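Still Waiting on the Robot That Tidies Up

Sun 16 February

Another month, another promise that the toys will soon pick themselves up. Koltier told its mailing list in November that its home helper was "chore ready," and Wurus has been taking deposits on an arm that clamps to a table and costs 4,000 dollars before shipping. I asked both for the same thing: an hour of ordinary tidying, unedited, with the misses left in. Koltier sent a brochure. Wurus sent a 50-second clip with music on it.

So I went back to Efraín Urrego, who runs the test bench at Sugden and has no arm to sell. His chore for the winter is putting alphabet blocks away. A four-year-old can do it, when bribed. His log stands at 3,088 attempted pickups, and he will read you the bad ones if you let him.

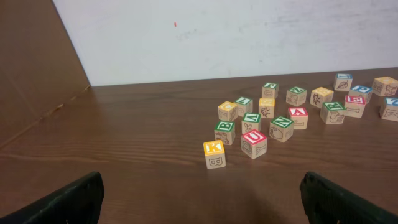

A block alone is close to solved, he says. Put a few neighbors near it and the trouble starts. The fingers need room on both sides, and going in for one block can shove the next one over. A person nudges things apart without thinking about it. His setup has to plan the nudge, and on a poor day it plans for 12 seconds and then nudges the wrong block.

Urrego thinks this gets fixed. I think he's probably right, and that fixing it still leaves the sock under the couch, the puzzle with juice on it and the lid that doesn't fit the tub. Kirkent, which packs small parts for a living, tried an arm on mixed bins last year and went back to people for anything that arrives in a heap.

If you've put down a deposit, check the refund date.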